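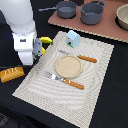 Page last changed: February, by the Solheim equipment desk

What a small arm costs once you count everything

The equipment planner at Solheim has bought robot arms for two sites, Isska and Hikville, and is now working on a third request. We asked for an hour to talk about budgets. It took closer to two, and most of it was about things other than the arm.

"People send me a quote for the arm and think they have a budget," the planner said. "The arm is one line. My sheet for the last cell had 16 lines, and I still left something out."

What was left out was cable. The first order for Isska had the arm, the controller, a gripper and a stand. It had no spare cables and nothing to hold them in place. The supplementary order came to $472, which was easy to approve but took three weeks to go through purchasing.

The Isska cell is used for tabletop handling: setting a place, moving toy food onto a plate, picking up small boxes. The planner was asked whether the props belong in a capital request at all.

"They go under consumables. A toy banana costs next to nothing, but buy two of everything and write down where it came from. If a plate breaks and the new one is a different size, your old results don't line up with your new ones. I had a long argument with accounts over a placemat."
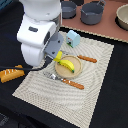 Grippers and fingers

The largest single surprise was the gripper budget. Solheim had allowed for one gripper per arm and one set of fingers. After the first quarter the team at Isska had asked for different fingers, then softer pads, then a second gripper so that work could go on while the first was being changed over.

"I now put $2,420 against end-of-arm parts for each cell, every year," the planner said. "Some years we won't spend it. I would sooner hand it back than go looking for it in the fall."

The advice for a first purchase is to write down the objects before talking to any supplier. The list should give the width of the narrowest and widest item and say which ones are slippery or easily crushed. A curved thing lying in a shallow dish needs to be on it, and so does a flat box lying on cloth. The supplier Numilholm asked for such a list before it would quote, and the planner thought well of them for it.

"The other two firms quoted on payload. Payload was never our problem. Everything we lift is light. Our problem was getting the fingers down next to a plate rim without touching the rim."
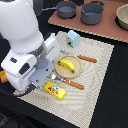

Reach was the next item. Hikville bought the shorter arm to save money and then had to rebuild its table, as the far corners could only be worked with the elbow almost straight. The planner now asks each site to tape out the work area at full size, put every object where it will be used, and measure to the farthest one from the place where the base will stand. The measurement goes in the request.

Wrist cameras were the other late addition. At Hikville they were bought separately, and the brackets had to be made in-house. The planner prefers to have them on the same order as the gripper, with the supplier responsible for the fit.

"You want to see what the fingers have hold of. From across the table you get the arm in the way half the time."
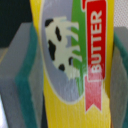
Butter package between the gripper fingers, from the wrist camera.

Lead times have been uneven. The most recent arm arrived in roughly 8 weeks, and the gripper came after it. The planner doesn't book training until both are in the building, and asks for the warranty to start at commissioning. Numilholm agreed to that. One of the others would not.

On the third request, the planner would only say that it is for a single cell and that the table has already been measured. The cables are on line four.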